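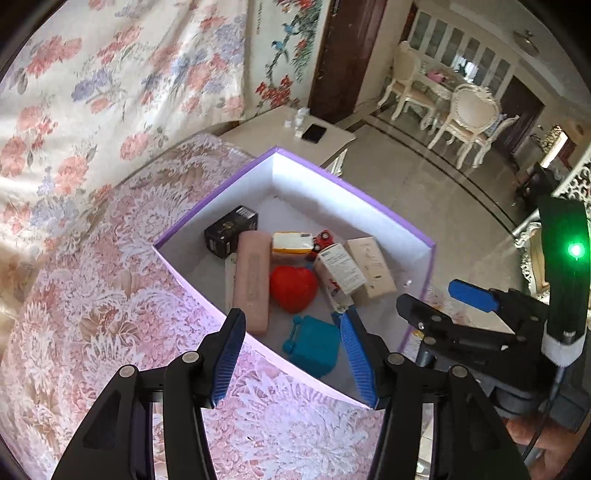 Figure 3. Mixed small items in the purple-edged box, on the bed.

4.2 Does a keepsake box save space?

Our guide claimed one open box per bedroom cuts clutter. I doubt it. The box in Figure 3 holds a toy car, a red heart, a long pink case and several cartons – things with no common use. Ehsan Yousafzai argued that grouping them still helps, and scored it 3 out of 5. I scored it lower. Cartons take up room whatever colour the box is, and our survey never asked whether people could find anything afterwards.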